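Hasstead Music Board > Recordings > Reissues and remasters

Plurkus, "Drasitz" album: original or the Kolář reissue?

812 views

tenorline
I've been looking for a copy of Drasitz for a while. I only know it from a tape a cousin made for me, and the tape is missing the last song on side two. There are two versions for sale right now. One is the original LP, catalog number 1793, in a sleeve with some ring wear. The other is the Kolář reissue, new and sealed, for less than half the price. I want it to listen to, not to keep on a shelf. Which one would you buy?

mudflap_organ
Get the original. The reissue is too loud and the organ is buried. On the original you can hear the left hand all the way through the opening song, and on the Kolář you get the right hand and a lot of tambourine.

pewsitter
I own both and I don't hear that. The organ is a little lower on the reissue, but the voices are clearer, and this is a vocal group. The three-part section in the middle of side one is mush on my original.

mudflap_organ
Then your original is worn out. Mine isn't mush.

pewsitter
It's been played maybe ten times. I bought it from the merch table in Hasstead and I've kept it in a plastic sleeve ever since. Some of the first pressings were made from a bad plate. This was discussed here years ago, but I can't find the thread.

tenorline
Is there any way to tell from the label if a copy came from the bad plate?

pewsitter
Look at the dead wax on side one. If the number is stamped, it's fine. If it's scratched in by hand, it's the early one. Ask the seller for a picture of that area before you pay.

Rita_on_alto
I sang backup on two songs on that record, so I have an opinion. The mix on the original was done in one evening and none of us in the group liked it. The organ was loud because the organ player was sitting at the desk. The reissue is closer to how we sounded in the room.

I'm not saying it's perfect. They faded the last song early and there's a good half verse missing compared to what we recorded.

mudflap_organ
OK, but a record is a record. People bought it with the loud organ and that's what they remember. If a label wants to do a new mix they should put both on there and let people choose.

Rita_on_alto
No argument there. I'd have liked both too.

basementreel
It isn't a new mix, it's a remaster. The multitrack is gone. Kolář worked from the two-track tape, so they couldn't move the organ down by itself. They cut the low mids and everything in that range went down, including the bass guitar. That's why pewsitter hears clearer voices and mudflap_organ hears less left hand. You're both describing the same thing.

pewsitter
That makes sense. The back cover says "newly mixed," though. I have it in my hand.

basementreel
It does say that. It's wrong. The insert inside says "remastered from the original two-track." I trust the insert because it names the machine and the tape speed.

Rita_on_alto
I didn't know the multitrack was gone. That's a shame. Do you know what happened to it?

basementreel
Only what the insert says. The studio in Hasstead closed and the tapes were wiped for reuse before that. They say one reel was kept but it has a different group on it.

tenorline
So is the missing half verse on the original LP, or is it missing on both?

Rita_on_alto
It's on the LP. The song runs until the choir drops out and then there's one more line with only the lead voice. On the reissue it fades during the choir.

mudflap_organ
Which is another reason to buy the original.

slowtrain_6
Or the CD. There was a CD made for the summer tour, sold at the shows in July and nowhere else. Full ending, same sound as the LP, no ring wear. It turns up cheap because people think it's a bootleg. The cover is plain gray with the group name in small type.

pewsitter
I thought it was a bootleg.

slowtrain_6
It was made by the group. Rita can probably confirm.

Rita_on_alto
Yes, that was us. We carried the boxes ourselves. Track 6 is listed wrong on the back, by the way. The title printed there is a song we dropped from the set. What plays is the last song from side one.

tenorline
I didn't know about the CD at all. I'll look for that first. If I can't find one I'll ask the LP seller about the dead wax.

mudflap_organ
Don't pay more than a few dollars for the CD. I've seen people ask silly money once a thread like this gets going.

basementreel
If you do end up with the Kolář, turn the low mids up a little on your amp. It doesn't bring everything back, but the opening song is much better for it. I leave mine that way for the whole first side.

mudflap_organ
You shouldn't need to fix a new record with your amp.

basementreel
I do it with half the records I own.

tenorline
Update, 26 Jan 2019. Found the CD in a box lot with five other gospel discs. Gray cover, small type, wrong title on track 6, full ending. The left hand on the organ is there. I also ordered the reissue, because I want to read that insert. Thanks to all of you.
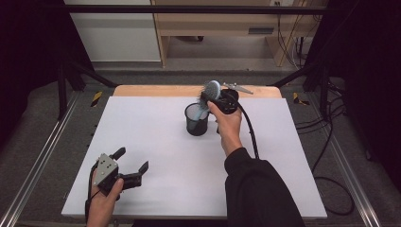
Similar threads
Hasstead studio: list of known sessions
Kolář reissues, sound quality and sleeve errors
Looking for the Plurkus Christmas single
Cleaning old LPs without a machine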